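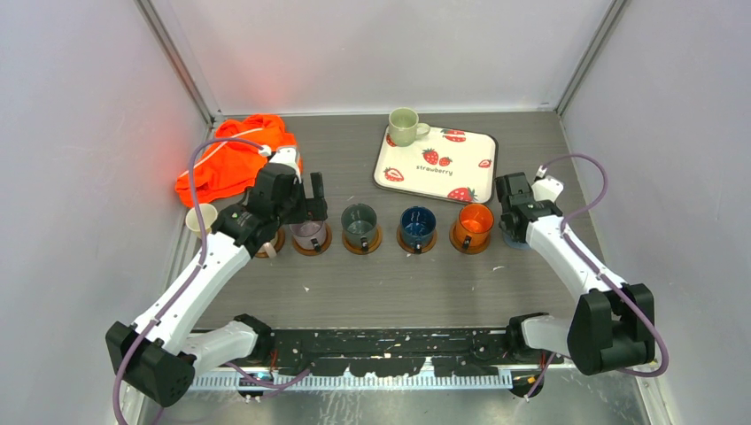 Acta de la reunión ordinaria de la cocina compartida
Edificio Drikside, planta baja
24 de septiembre de 2020

Asistentes: Faith Ndung'u (preside), Florin Matei, Nii Korletey, Panagiotis Galanis (redacta el acta).
Excusa su ausencia: Charalambos Theodorakopoulos, que envía sus comentarios por correo.

Se abre la sesión a las 10:05.

1. Aprobación del acta anterior
Se aprueba el acta de junio con una corrección: en el punto 4, donde dice "platos hondos" debe decir "platos de postre".

2. Tazas y posavasos
Florin presenta la propuesta de colocación para la mesa gris oscuro: una fila de cinco tazas a lo ancho, cada una sobre su posavasos redondo marrón. Pide que las asas queden hacia el lado por el que se acerca la gente. Nii pregunta si hace falta fijar el orden de los colores. Florin responde que no, que la lavanda y la azul oscuro pueden ir donde caigan mientras cada taza tenga su posavasos.

Faith recuerda que en el armario alto siguen guardadas 66 tazas de la compra a Meireles y que la mayoría no se ha usado. Se acuerda no comprar más este año. Panagiotis pide que conste que uno de los posavasos es de un marrón más claro que otros y que no ve motivo para cambiarlo. Nadie se opone.

3. Bandeja de fresas
Charalambos propone por correo retirar la bandeja crema de las fresas, la que lleva escrito "strawberry", por considerarla poco seria para las visitas. Faith y Nii están en contra. Florin dice que le da igual, pero que es la única con las esquinas redondeadas que cabe en el escurridor. Se vota: tres a favor de conservarla, una abstención. La bandeja se queda, en la parte del fondo de la mesa.

Nii señala que la taza verde claro acaba a menudo en la bandeja y pregunta si hay que darle un posavasos como a las demás. Se decide que puede seguir allí - es la que se usa para las cucharillas en las reuniones largas.

4. Paño naranja
Varias quejas por el paño naranja de la raya clara, que aparece arrugado en la esquina izquierda del fondo. Faith pide que se doble después de usarlo o se cuelgue en la barra. Florin objeta que la barra está floja desde antes del verano. Panagiotis la revisará con el destornillador del almacén. Mientras tanto, el paño se deja doblado en esa misma esquina.

Se aclara también que el vaso o taza de color crema amarillento que suele estar delante del paño no es para propinas. La semana pasada se encontraron monedas dentro. Se han pasado a la caja del café.

5. Cuentas
Saldo de la caja a día de hoy: 1.208 euros. Gasto pendiente: 128 euros a Jutar por el filtro del grifo y la mano de obra. Se aprueba el pago. Queda por recibir la factura de Drirkon por los paneles claros que rodean la mesa; Nii calcula que serán unos 9 euros de diferencia respecto al presupuesto y llamará para confirmarlo.

6. Limpieza de la mesa
El tablero de veta oscura se limpia con bayeta húmeda y se seca a continuación. No se usa el limpiador con lejía. Las tazas se levantan con el posavasos y se devuelven juntas. Florin redactará una nota de media página y la pegará por dentro de la puerta del armario, no en la pared.

7. Ruegos y preguntas
Nii pide que el lavavajillas no se ponga en marcha durante las llamadas de la mañana. Se acepta, con salvedad para los días de visita.
Faith pregunta por la llave del armario alto. La tiene Charalambos. Se le escribirá hoy.

Tareas
Panagiotis: barra del paño.
Florin: nota de limpieza.
Nii: llamada a Drirkon y pago a Jutar.
Faith: correo a Charalambos por la llave y por el resultado de la votación.

La próxima reunión se convocará por correo. Se levanta la sesión a las 10:50.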